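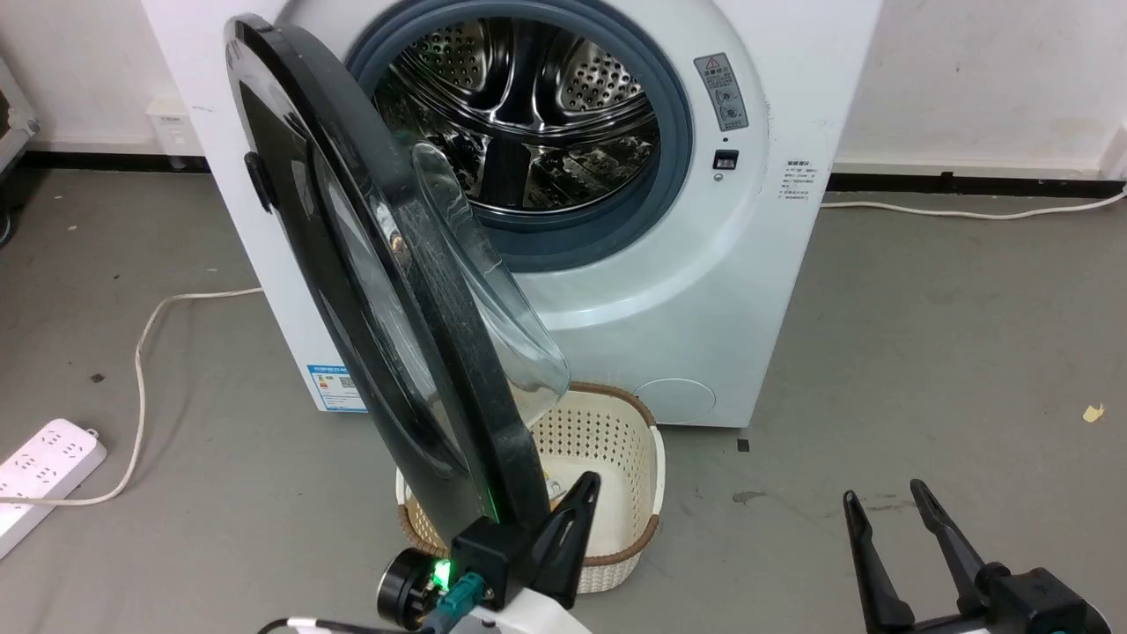
## Lab 4: Washer door and loading

Course: Household Manipulation, Nemwood lab
Instructor: Verna Dvorak

Work in teams of 2. Each team records 19 teleoperated runs of the task and hands in the 5 best, with notes.

**Task.** Start with the door closed and the basket on the floor in front of the washer. Open the door, move the toy from the basket into the drum, close the door.

**Door.** Push on the black outer ring of the door and leave the glass alone. The left arm does the pushing. Keep the right gripper clear of the door's path until the door is fully open.

**Reach.** Check the wrist view before you go into the basket. The fingers should be open and on either side of the toy before you lower them. Plush gives way, so close slowly and stop when the toy stops shifting.
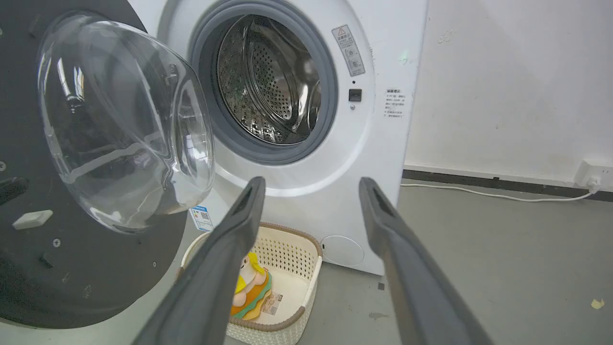
Lift straight up until the toy clears the rim, then turn toward the drum. Most failed runs last term came from turning too early and dragging the basket along.

**Notes to hand in**

- run number and operator
- where the first contact was made
- reason for stopping, if the run was cut short

Use the Comura template for the notes. Upload before the June review. Runs without notes are not graded.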